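Last updated: September

FOR RELEASE

Bredik Pauses Robot Teardown Work at Sultley After Memory Latch Fault, Shares What It Has Learned So Far

SULTLEY – Bredik, which takes retired office computers apart with robot arms so that the good parts can go back into use, said today that it has paused automatic memory removal at its Sultley workshop. A fault in the arm's force limit let the gripper keep pushing on a memory slot latch after it should have stopped. One latch broke and a motherboard was cracked near the slot. We are very glad to say that no one was hurt, and we would like to tell our neighbors, customers and friends in the trade what happened, as plainly as we can.

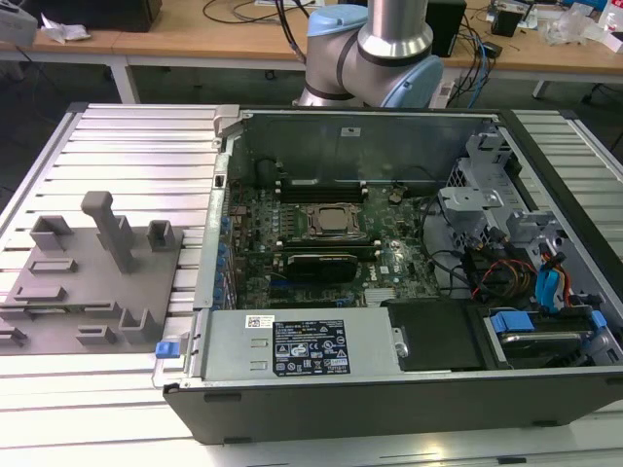 The fault showed up on tower number 137 of a planned run of 963. Guilan Luo, who was on shift, heard a snap and pressed the stop button, and both arms halted the way they are meant to. She then did what we ask everyone to do (and what is so hard to do when you are curious!), and left everything in place until the safety lead arrived.

"I have to give Guilan a great deal of credit," said Katia Galli, head of operations at Bredik. "The machine should have caught this by itself, and it didn't, and we're not going to dress that up. A software update had put the force limit back to its factory value, and our morning check didn't look at that number. It does now."

Work has gone on in the meantime at a gentler pace, with the arms held to low speed and a person at the stop button for every move near the board.

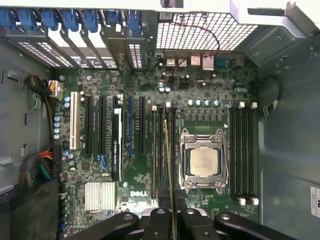
Gripper over the motherboard of an open Dell tower.

Bredik has asked Flomard, the outside firm that services its arms, to go through the update records, and Tõnu Kairys of Flomard will spend two weeks on site with our crew. The force limit will be stored in 2 separate places, and the arms will refuse to start if the values don't match. We'll put out a further notice once his review is finished, whatever it says.

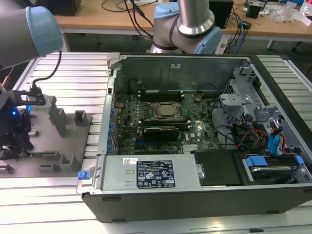

Will customers waiting on recovered parts see a delay?
Orders for memory will ship two weeks later than planned, while power supplies and hard drives are going out on the usual schedule.

Press contact: Jadwiga Kalinowski, Bredik, Sultley

© Bredik. All rights reserved. | Back to top

This site uses cookies to remember your preferences. Accept | Manage settings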